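What Makes a Good Study Table? A Report on Shared Work Spaces in Lumbao Hall

When I picked this topic I thought it would be a quick one, and my roommate laughed at how long I ended up spending on it. I wanted to know why students walk past perfectly good tables in Lumbao Hall to squeeze in at a crowded one. I handed out a short survey on 11th September and got 60 of them back, which made me very happy, as I had been warned to expect far fewer.

The first thing people wrote about was color. Dark tables show every crumb and shiny ones throw the ceiling lights back in your face, so a plain, pale, dull finish came out well ahead. I had never given it a thought before, and now I can't sit down anywhere without checking!

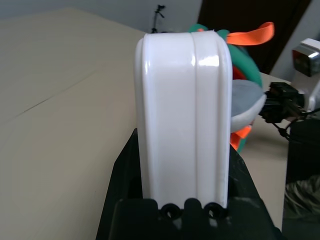 Fig. 1. Beige tabletop with a smooth matte surface.

Size came next. Most students said they like to spread out - laptop, notebook, lunch, coat - and 17 of them told me they would rather sit on the floor than share a small round table with a stranger. The small round tables in the Funero lounge seat 4 on paper, but I never saw more than two people at one, and they usually looked a bit sorry about it.
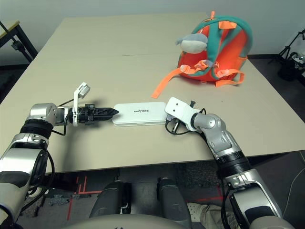
Report and photos: Brovus student

Long tables made from more than one panel got mixed reviews. A seam is handy for marking out "your half" without having to say anything, and several people admitted they use it just that way. Others complained that their pen drops into it when they write on a single sheet of paper. I tried this myself with my chemistry homework and I have to side with the complainers.

Noise turned out to matter less than I expected, though 8 students asked for felt pads under the chairs. The Buvex reading room already has them, and it is a lovely place to spend a rainy afternoon. I plan to hand out the survey again in November, when finals are closer and every seat is taken by noon.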